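## 4. Sorting and loading

The Vokano under-counter compactor takes metal cans and clear plastic only. Sort waste by material before it reaches the loading drawer. Mixed loads are the usual cause of fault code 8. 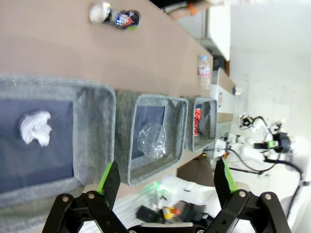
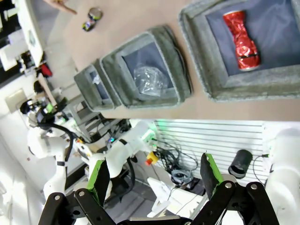
*Fig. 4a and 4b: Waste held in felt trays on a tabletop before loading.*

### 4.1 Loading the drawer

1. Turn the selector to OFF and wait for the green lamp to go out.
2. Pull the drawer forward until it reaches the second stop.
3. Lay cans on their sides, parallel to the ram. Cans that are already crushed may go in at any angle.
4. Place plastic in the rear compartment. Remove caps first.
5. Close the drawer firmly. The latch clicks twice.

**Note:** Paper and tissue must not go in the drawer. Fibres collect behind the ram plate and are hard to remove without taking off the side panel (see 7.3).

### 4.2 Running a cycle

1. Turn the selector to CANS or PLASTIC.
2. Press and hold START until the ram begins to move.
3. Leave the drawer shut until the green lamp returns. A full cycle takes 92 seconds.

If the ram stops part way, press RELEASE once. Do not press START again until the drawer has been opened and the load rearranged.

**CAUTION:** Do not load aerosols, batteries or sealed containers - even when they seem empty.

### 4.3 Drip tray

Empty the drip tray when the float reaches the red line, at around 400 ml. Rinse with cold water and refit with the lip facing the front. Troka drip liners may be used. Haldane liners are too deep for this model and will foul the float arm.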